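The Office of Unclaimed Goods at Skirnside opened at 9. Elínborg Ásgeirsdóttir, Acting Registrar, laid the estate of the late Bram Peeters upon the table. 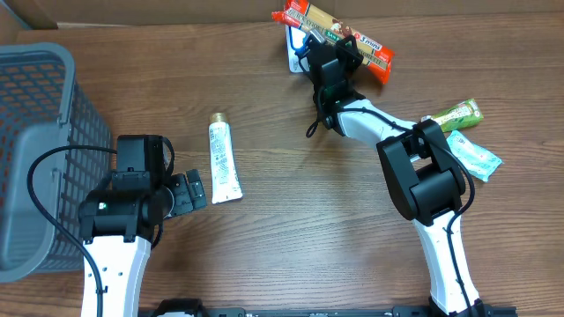 The regulations required that provisions be entered before toiletries. She entered the spaghetti.

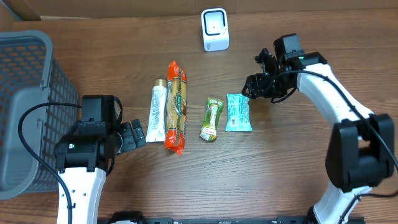

Mr Derkach, for the heirs, wished it minuted that the deceased had disliked spaghetti.

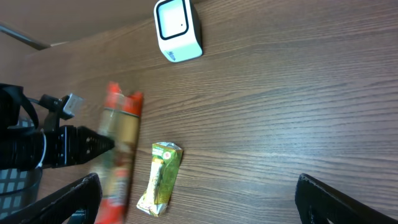 The objection was received at 11 and given a number, over 3000.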